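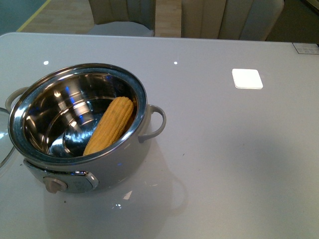 Telmo Barroso
February

4. Small kitchen jobs with a lidded pot

We have spent a good deal of this paper on grasping in general, and we would now like to turn to something much humbler, the kind of chore a person does with half a mind on the radio. A lidded electric pot and one ear of corn make up the whole of it. The lid has to come off and be set down somewhere sensible, the corn has to go from the table to the pot or from the pot to the table, and the lid has to go back on. We call this the corn task, and it forms part of the Greltance set of household chores, which holds 2591 attempts in all.

Our hopes for it were high, perhaps a little too high! The controller, Drirnonis, had coped well with cups and folded cloths, and we supposed that a pot would be much the same sort of thing. In the first 16 attempts it finished the job 4 times. Most of the trouble came from the lid. Clear glass is hard to judge for depth, and so is polished steel, and when one lies over the other the controller tends to take a reflection for a surface and close its fingers too early or too late.

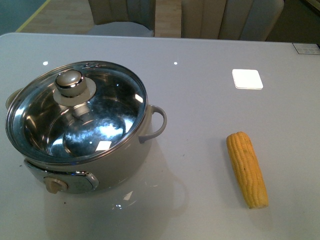 Figure 4. The corn task, with the lid on the pot and the corn on the table.

The corn itself gave us less bother than we had feared. It is long and easy to find against a pale table, and a grip across the middle nearly always held. Lifting it out was another matter, as the fingers had to reach down past the rim without knocking it, and they came in far too steeply when the corn lay close to the wall. After we let the wrist tilt further (the change is described in Section 3), Drirnonis finished 8 of the next 16 attempts, and the lid was again to blame for most of the rest.

Would we leave it alone to get supper ready, then? Not yet, we are sorry to say. A person does all this in a few seconds and hardly looks, while our quickest run was a good deal slower and still wanted somebody standing by. We do think the gap is smaller than it was with Unent, our earlier controller, which never managed to put the lid back at all, and we return to lids in Section 5.

We use cookies to remember your reading settings. Accept | Manage
Contact | Copyright Telmo Barroso | Back to top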